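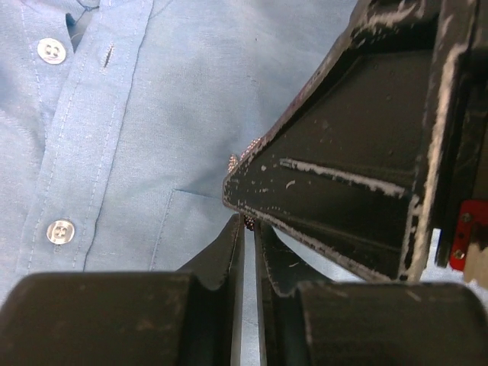
3.2 Garments and starting states

Most household work on folding begins with a towel or a T-shirt laid flat. We chose button-down shirts because people in our interviews named them as the item they put off longest. A shirt of this kind has a stiff collar, two sleeves that fold separately from the body, and a front opening that has to line up before anything else can be done. If the placket is twisted, the whole fold comes out crooked.

The Ostbridge set contains 287 starting states. Each one was coded by Zahira Halim and Afiq Tjoa, working separately, for the position of the collar, the direction of each sleeve, and whether the front was up or down. Where the two codes differed, the state was discussed and given a single code. Buttons were recorded as fastened or open, one by one, starting from the collar.

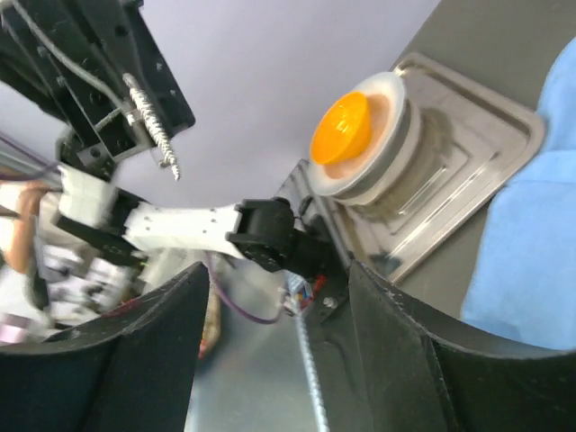 Surfaces in the home are seldom kept free for laundry. In the Jenmont interviews, carried out in February, people spoke of folding at one end of a kitchen table while dishes stayed at the other. We therefore allowed tableware to share the surface with the garment. It was coded only when it touched the cloth or lay where a sleeve would need to be spread. A dish elsewhere on the table was left out of the coding.

We used the word "crumpled" for any state in which the outline of the shirt could not be followed by eye. "Spread" was used when the collar and at least one sleeve could be told apart from the body, even if the fabric was badly wrinkled. The two terms overlap, and a shirt can be both spread and wrinkled in our scheme.

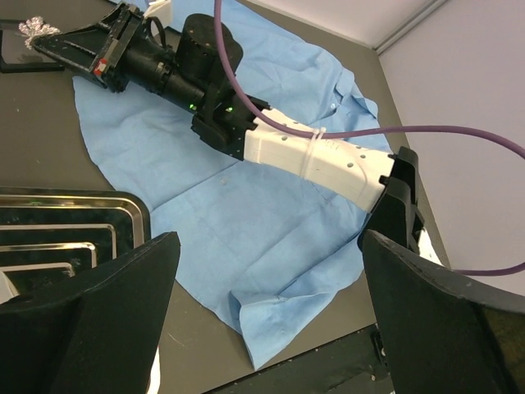
3.3 Coding the sleeves

Sleeves caused the most disagreement. A sleeve lying under the body is easy to miss, and a cuff that shows at the hem may belong to either side. We coded a sleeve as "out" when it could be followed from shoulder to cuff, and as "hidden" in all other cases. Direction was taken from the shoulder and written as one of 4 values relative to the front edge of the surface. 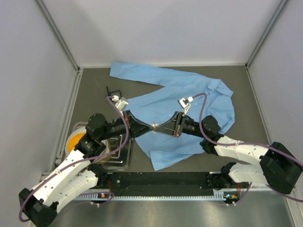
Figure 2. Long-sleeved shirt on the work surface, with one sleeve toward the upper left and the collar toward the upper right.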